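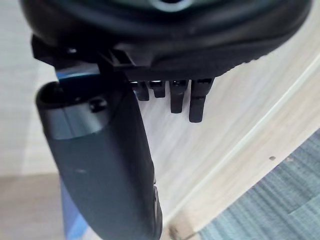
The stop button worked fine, it just wasn't the first thing that should have worked, according to Yuxi Du, and I think that gets at why people at the Pillay workshop are still talking about it. The gripper on one of their Otov arms closed when it had been told to open, and it stayed closed until somebody hit the stop.

No one was hurt! I want to get that in early, as I've had a few worried messages from folks in Lernden who heard a wilder version. (There was no fire. I don't know where the fire came from.)

What happened, as best I can piece it together from the incident note dated 5/24/21 and from talking to people on the floor, is pretty simple. The arm was going through a slow practice routine, reaching toward a part, gripping it, letting go, backing off. It had done this plenty of times since April without much fuss. On the 19th run of the afternoon session it reached in, got the command to let go, and squeezed. The software thought the jaw was open. The arm then started to back away with the part still held, and the part came with it, and it all went over onto the floor with a bang I'm told you could hear in the parking lot.

Yuxi was standing 5 feet away, outside the taped line, and got to the button in what the log says was two seconds. I asked if that felt fast. Nope, it felt like forever.

The crew's first guess was a bad cable, and I'll admit that was mine too, because in my experience it's always the cable. They swapped it and ran the routine again with nothing in the grip and everybody well back. The fault showed up again, though only once in a whole morning of trying, and those once-in-a-morning ones are the worst kind to chase.

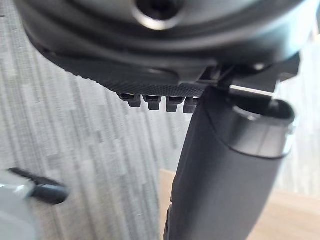
So now the attention is on the position sensor, the little piece that tells the controller how far apart the fingers are. If it slips a bit on its mount, the controller gets a wrong starting point and can end up driving the jaw the wrong way while reporting that all is well. The workshop has sent the suspect sensor back to Otov and is waiting to hear. Until then it's a theory, and a couple of people I talked to would still put money on the software.

What bugs me more is the backing away. Whatever confused the jaw, the arm had a force reading at the wrist the whole time, and that reading was saying loud and clear that it was dragging something. The limit that should have stopped it had been raised during setup and never put back. I've done that myself on a much smaller machine, you bump the limit up so it quits nagging you and then it's lunchtime and you forget. But it does mean the one check left was a person paying attention, and on a long afternoon I wouldn't want to count on that.

For now the arm is running at low speed, with the limit back where it was and a second person at the button whenever something heavy is in reach. The taped line has moved out, too. The Modley cell next door uses the same model of gripper, and it's been paused while all five of its sensor mounts get looked over. One had a screw that took a quarter turn to snug up, which may mean something or may not.

If you run one of these, go check your force limits against whatever you wrote down at setup. You did write them down, right? I went and checked mine last night and found one I couldn't explain.

The open evening at Pillay is still on, but the arm demo is off the schedule until Otov reports back. I'll post again when I hear what they found in that sensor.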